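Workshop notebook – August, after lunch

Bag station on the white panel is up and I'm thrilled with it! We've been chucking perfectly good carrier bags for ages, and now there's a proper spot for one, low down where you can get at it from the carpet. One hook, one black clip, a dab of red tape over the top as the marker so it always goes back in the same place.
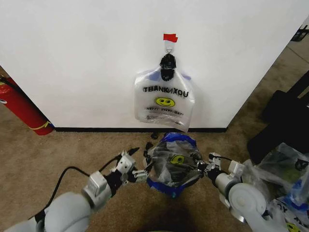 Thank-you bag on its clip, smiley facing out. HAPPY EVERY DAY!

Handles get gathered together first, then into the clip. I tried clipping one handle only on the Backlund bench and the bag twisted round every time someone walked past. Both handles, flat to the wall – much nicer.

Morven Semple wants a second hook for the clear bags, and I'm all for it. She has a box of 100 from Beltia sitting under the sink, so supply is no worry. Colour of tape still to be argued over.
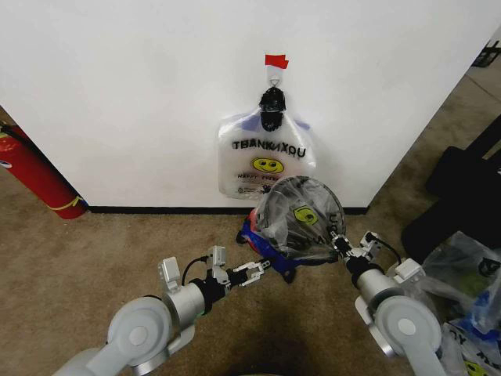
Hanging bag, with a clear one in front.

To do: ask Morven about spare adhesive hooks, try the big clips, move the next lot of bags out of the cupboard.

Recent entries
Zemix drawer labels, second go
Sosen tape on carpet – peel notes
Sorting the Beltia offcuts
Backlund bench tidy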